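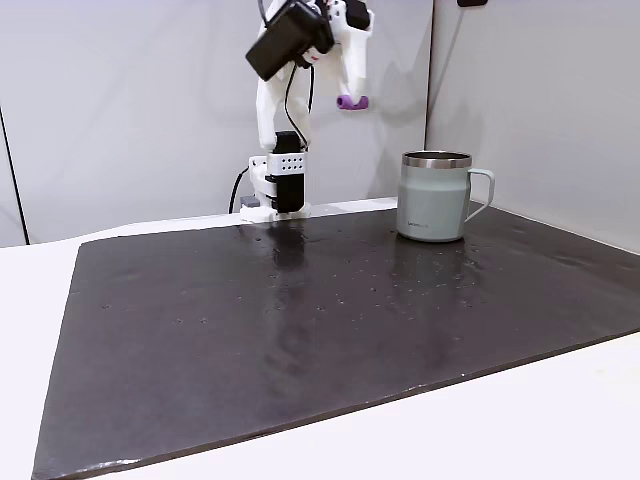
4장. 손으로 이끌어 동작 가르치기

드디어 이 설명서에서 가장 신나는 부분에 왔습니다! Vuden 팔에 동작을 가르칠 때는 코드를 한 줄도 쓰지 않고, 리더 팔을 손에 쥐고 움직이면 작업대의 팔로워 팔이 그대로 따라옵니다. 첫 과제로는 컵 과제를 권합니다. 어두운색 매트 위에 손잡이 달린 연녹색 머그를 세우고, 그리퍼와 머그 사이는 매트가 보이도록 비워 두세요. 머그는 뚜껑 없이 입구가 열린 상태로 씁니다. 작은 물체를 집어 머그에 넣는 것까지가 시연 한 회입니다.

4.1 시작 전 준비

1. 팔로워 팔의 베이스가 작업대에서 흔들리지 않는지 손으로 밀어 확인합니다.
2. 케이블을 관절 바깥쪽으로 여유 있게 돌립니다. 팔을 끝까지 폈을 때도 당겨지면 안 됩니다.
3. 리더 팔과 팔로워 팔을 비슷한 자세로 맞춘 다음 전원을 켭니다.
4. Lenton 프로그램에서 '원격 조작'을 누르고 7초 동안 두 팔을 건드리지 않습니다. 영점이 이때 잡힙니다.

주의: 두 팔의 자세가 크게 다르면 팔로워가 갑자기 움직입니다. 얼굴과 손을 작업 범위 밖에 두세요.

4.2 시연 녹화

1. '녹화'를 누르고 신호음을 기다립니다.
2. 리더 팔을 천천히 내려 그리퍼를 물체 위로 가져갑니다. 처음에는 답답할 만큼 느려도 좋습니다. 몇 번만 해 보면 손목에 감이 딱 옵니다!
3. 턱을 벌린 채 매트 높이까지 내리고, 물체가 두 턱 사이에 오도록 맞춥니다. 보라색 원기둥처럼 짧은 물체는 눕혀 놓고 연습하세요. 턱 끝으로 매트를 세게 누르지 마십시오. 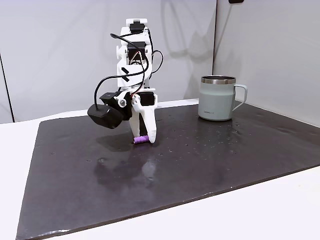

4. 방아쇠를 부드럽게 당겨 턱을 닫습니다. 물체가 밀려나면 다시 벌리고 위치부터 고칩니다.
5. 머그 테두리보다 충분히 높이 들어 올린 뒤 옆으로 옮깁니다.
6. 입구 위에서 잠깐 멈췄다가 턱을 열고, 팔을 시작 자세로 되돌린 다음 '저장'을 누릅니다.

참고: 한 회는 30초 안에 끝내세요. 시간을 넘기면 녹화가 자동으로 멈춥니다. 도중에 물체를 떨어뜨렸다면 '버리기'를 누르고 처음부터 다시 하면 됩니다.

4.3 몇 번이나 보여 줘야 하나요?

컵 과제의 기본값은 100회입니다. 많아 보여도 리듬을 타면 금방 지나가고, 뒤로 갈수록 동작이 매끄러워지는 게 눈에 보여서 꽤 재미있어요. 물체 위치는 매회 조금씩 바꾸고, 머그는 처음 자리에 그대로 두세요. 머그 위치까지 바꾸는 과제는 6장에서 다룹니다.

두 사람이 번갈아 시연해도 괜찮습니다. 다만 집는 방향은 미리 맞춰 두세요. 시험판을 써 본 Manon Robichaud 님과 Unathi Oosthuizen 님은 서로 반대쪽에서 접근하는 바람에 학습된 팔이 물체 위에서 한참 망설였다고 합니다. 덕분에 녹화 화면에 접근 방향 표시가 생겼습니다!

4.4 녹화 확인

1. '목록'에서 저장된 시연을 2배속으로 재생합니다.
2. 손목 카메라 영상에서 턱 끝과 물체가 함께 보이는지 확인합니다.
3. 영상이 끊기거나 물체가 계속 가려지는 회차는 삭제합니다.
4. 남은 회차를 모두 선택하고 '학습으로 보내기'를 누릅니다.

주의: 전송 중에는 팔의 전원을 끄지 마십시오. 진행 막대가 사라진 다음 5장으로 넘어가세요.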